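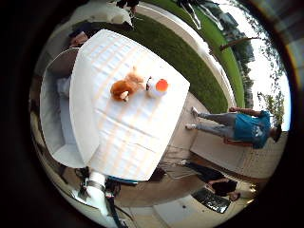 Plollard Neighborhood Energy Circle
Minutes of the June meeting

Present: Rakiya Haruna (chair), Glória Vilela, Borghild Myklebust, Helmi Kallio, Ragnheiður Blöndal (taking the minutes), and a good turnout of neighbors from Merno Street and the lanes behind it, whose names are on the sign-in sheet.

Apologies: several households on the upper end of Merno Street sent word that they were away. Copies of the heat loop map will be left with them.

Opening

Rakiya called us together a few minutes after six and thanked everyone for coming out on such a lovely evening, when I am sure there were gardens calling. She gave a particular welcome to the people who were with us for the first time and asked the regulars to please explain our abbreviations as we went along. We mostly remembered to.

Minutes of the last meeting

Read and approved with one correction. Borghild had been recorded as saying that the old gas main under Merno Street "will be" retired, and what she said was that the gas company has it on a list of mains to be looked at. My apologies to Borghild, and I have fixed the copy in the binder.

Matters arising

The letter to the town about the leaking steam vents near the library went out. We have had a reply, a short one, saying it was passed to public works. Helmi will call them.

The lending box of window insulation kits came back from its last borrower complete, with a very nice note inside. It can go out again to whoever asks first.

The shared heat loop

This took up most of the evening, as we expected it would. For the benefit of the newcomers, Glória went over the idea from the beginning. A loop of buried pipe carries water past each house, and each house has its own heat pump that takes warmth from the water in winter and gives warmth back to it in summer. The ground keeps the water at a fairly even temperature all year. The proposal that Egilsson has drawn up for us would run down both sides of Merno Street, with the wells drilled under the parking lot behind the old feed store.

There are 105 homes within reach of the pipe as drawn. Glória and Helmi have been going door to door with the interest form since the snow went, and they now have 60 of them signed. This got a round of applause, and deservedly so, considering the hills. A signed form only means that a household would like to see a price. It does not commit anybody to anything, and Rakiya asked me to put that in the minutes plainly so that it can be pointed to later.

A gentleman from the lower lanes asked what happens to the people who don't sign. Glória said the pipe would go past their houses all the same and a capped connection would be left at the sidewalk, if Egilsson keeps that in the final design. He asked who pays for the cap. It is in the Egilsson estimate at present, though Borghild pointed out that it sits under "optional items," and she would like it moved into the main list before we take the estimate to the town. There was general agreement on this.

We then had a long and friendly discussion about electric bills. Several people who heat with oil said they had no feel at all for what a heat pump would cost them in January, and one couple who heat with plain electric baseboards said they thought it could hardly be worse than what they pay now. Helmi offered to sit down with anyone who brings in a year of bills and work through them at the kitchen table. She asked that people bring the page with the usage on it as well as the page with the total. She would also like to hear from anybody with an unusual house, such as the ones with the stone additions, so that Egilsson's people can be asked about those separately.

Borghild said that she is in favor of the loop but wants us to be careful about how we talk of it. Our own handout says the loop will "end emissions" from heating on the street, and that is too strong, as the pumps run on power from the same grid as everyone else's, and part of that still comes from gas. She suggested "cut" in place of "end" until we have a proper estimate in hand. There was some back and forth. Glória felt that the grid is getting cleaner every year and that the handout should be allowed a little hope, and Borghild said hope was fine with her as long as it was spelled correctly (laughter). The wording will be changed, and Glória will write a new paragraph on where our electricity comes from.

Grout for the wells

Rakiya had asked Egilsson what would be used to seal the wells, after a question raised last time about drinking water. Their answer is a grout sold under the name Ukement. Their letter says it is pumped in from the bottom of each well and sets around the pipe. Borghild read the letter out in full, and it was not a short letter, and we thank her for her patience and her voice.

The question of whether the state well office needs to approve the grout by name, or only the method, could not be settled from the letter. Borghild will write to them. A neighbor who has a private well just past the feed store asked that it be tested before any drilling and again afterward. Everyone thought this was entirely fair, and it will go into our list of conditions.

Test well

Egilsson would like to drill 2 test wells before giving a firm price. Glória had hoped for these before the fall, but the parking lot is also used for the harvest supper, and the supper people have not yet been asked. Rakiya will speak to them. Noise came up, as it should. Egilsson has said drilling would stop by 6 in the evening, and we will ask for that in writing.

Decision: to ask Egilsson for a written schedule for the test wells, with the hours stated, and to bring it back here before anything is signed. Agreed by show of hands, with one person preferring not to vote until she had seen the map at home.

Old boilers and oil tanks

Helmi raised something that had come up over and over on people's doorsteps. Many of the cellars on Merno Street have an oil tank in them that is older than the people living upstairs, and taking one out is a job in itself. She wondered whether a group price might be had from a removal company. Two neighbors said they had been through it and would be glad to share what they paid and whom they used. Helmi will put together a page on it. She also reminded us that anyone with a buried tank in the yard should mention it on the interest form, where there is a box for that on the back that nearly everybody misses.

Other business

The bus shelter lights on the hill are on all day again. Rakiya will report it.

Glória has extra copies of the map, and they are large, so please bring a tube or a big bag if you want one.

It was asked whether the Circle takes a position on the pipeline hearing in the county seat. We have not discussed it and so have no position, but people are of course welcome to go and speak for themselves. Borghild is driving and has room in the car.

To be done before the next meeting

Rakiya: supper people, bus shelter lights, letter to Egilsson about the schedule and hours
Glória: new paragraph for the handout, remaining interest forms
Borghild: well office, and the capped connections in the estimate
Helmi: public works, oil tank page, kitchen table sessions
Ragnheiður: conditions list, with the private well test added

Rakiya thanked everyone warmly for their good questions and closed the meeting. Quite a few stayed behind over the map, and three more interest forms were taken home to be filled in.

Minutes taken by Ragnheiður Blöndal. Corrections are welcome at the next meeting or through my mail slot.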